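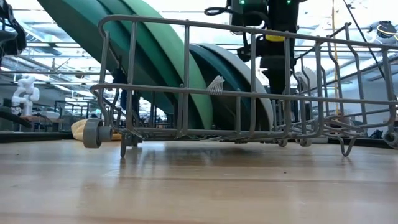 家里做纸层析和小柱子的几条土办法

写给在厨房台面或者车库工作台上折腾色谱的人。我自己分离过菠菜汁、圆珠笔芯、彩色糖豆的糖衣,还有一瓶放到标签都看不清的食用色素。下面这些条目没有先后,想起一条写一条,有的是去年二月写的,有的是后来补的,口气不一致请多包涵。

纸

咖啡滤纸能用,但要挑白的、不带压纹的。带压纹的那种,溶剂会沿着纹路抄近道,前沿爬成一副锯齿,拿尺子量哪里都对,也哪里都不对。
裁纸条顺着一个方向裁。纸有丝向,横着裁和竖着裁爬升速度不一样,同一批里混着裁,等于给自己出谜语。
手指别碰中段。手上的油会留下一块溶剂绕着走的空白,我曾经把一枚拇指印认真地当成一个新组分记了两页。
起始线用铅笔画。用圆珠笔画的人,请直接跳到“圆珠笔芯”那一条,您已经在做那个实验了。

点样

点小点。点完吹干,再点,再吹干。着急的人会点成一枚硬币,然后抱怨两个斑分不开。斑点出发时有多宽,到站时只会更宽,路上没有哪一站发减肥药。
牙签比棉签好,磨尖的牙签比牙签好。真有毛细管就用毛细管,用完别放进餐具抽屉。
点样量宁可少。颜色看着浅,展开之后反而清楚;颜色点得浓,斑点后面会拖一条长尾巴,像下了班还不肯散的会。

罐子

果酱瓶,盖子要严。瓶里先垫一片浸了溶剂的纸,盖上等一刻钟,让里面的气氛饱和,再放纸条。省掉这一步也能跑,两边会比中间跑得快,前沿弯成一个微笑。它笑得很开心,您不会。
液面必须低于起始线。这句话我写在瓶子上了,贴了胶带,还是泡过两回。
展开的时候别挪瓶子,别拎起来对着窗户看。想看就蹲下去看。

溶剂

盐水,一小撮食盐兑一杯水,对付食用色素够了。
菠菜要用有机溶剂,开窗,关火,旁边不要有点着的蜡烛,香薰的也不行。不要在做饭的时候做。那个瓶子做过一次之后就不再是果酱瓶了,请在上面画个骷髅,画得难看一点更有威慑力。
外用酒精买来看清浓度再记下来。写“酒精若干”的笔记,三个月后跟没写一样。

小柱子

用一支没针头的注射器,底下塞一团棉花,不要塞得太实。塞实了一滴要等半首歌,塞松了填料跟着一起出来,接收杯里下雪。
填料用湿法装:先和成稀糊,一次倒进去,边倒边轻轻敲管壁。分三次倒就会有三层,每层之间有一道看不见的坎,色带走到那里会歪一下肩膀。
液面不许低过填料顶。干了会裂,裂了会走沟流,样品从沟里一溜烟下去,前面所有的耐心都白费。接电话之前先关阀门。没有阀门的,先用止水夹夹住管口。
填料顶上盖一小片圆滤纸,加液的时候不会冲出坑来。圆片用打孔器打,打孔器的口径多半不对,拿剪子修。

读数

Rf值就是斑点走的距离除以溶剂前沿走的距离。前沿要在纸条取出来的那一刻立刻用铅笔画上,等干了再找,找到的是您希望它在的地方。
量到斑点中心。斑点要是拖尾,就量颜色最浓的那一点,并且在本子上写明“拖尾”。不写的话,下次重复不出来,您会怪罪天气。
天气有时候确实该怪。冬天窗台上的瓶子和夏天窗台上的瓶子跑出来的不是同一张图,温度顺手记一下。

手机拍照当检测器

可以,效果比想象的好,前提是把自动白平衡关掉。每张都放一块同样的白卡片,拍完按卡片校一遍。
从照片里拉一条亮度曲线,横轴是位置,纵轴是深浅,峰就出来了。我有一条曲线横轴正好1,000个像素,主峰在453,小峰在331,两个峰中间的谷没有落到底,说明还没分干净。谷没落底的时候,不要靠目测把一个峰的面积“让”给另一个,拿软件拟合,或者老实承认没分开。
基线先扣。纸本身发黄,两头深浅不同,基线是斜的。拿一张没点样、只跑过溶剂的空白纸条拍一张,减掉。
峰的形状不对称是常态。前沿陡、尾巴长,多半是点多了;点少一半再跑,如果峰变得匀称,就是过载。没变,再去怀疑纸。
拟合的时候参数别贪多。我见过有人用十几个参数去拟合一个峰,残差漂亮极了,连照片上的一粒灰也拟合进去了。

关于工具

Clurnora的手摇打孔器我用着顺手,就是弹簧会唱歌。Clenetti那套带刻度的小玻璃杯好看,刻度印在外面,擦几次酒精就成了不带刻度的小玻璃杯,买来先贴一层透明胶带。
Akasmont的铅笔太软,画出来的起始线像眉毛。用硬一点的。
Snorradóttir那本家庭实验小册子里的菠菜做法可以照着来,只是它第147页的瓶子画得比步骤大,别按图去买瓶子。

收拾

填料别冲下水道,晾干包好再扔,湿的时候它是糊,进了弯管它是地基。
玻璃件先用水冲,再用酒精过一遍,倒扣晾干,不要拿厨房纸擦里面,会掉毛,毛会吸色素。
废溶剂单独收一个瓶,写清楚里面有什么,送到收有害垃圾的点。不要倒花盆,绿萝没有得罪过您。
跑完的纸条夹在本子里避光。叶绿素那一条见光几天就褪了,褪完之后整张纸就是一张滤纸,旁边工工整整写着四个Rf值。

补一条

有人问纸条卷边怎么办。展开前在重书底下压一夜,上端用曲别针别住,下端剪平。剪成尖的也行,进液慢,斑点会收一点,适合性子慢的人。曲别针别碰到溶剂,会锈,锈是橙色的,也会往上爬。

2021年12月2日更新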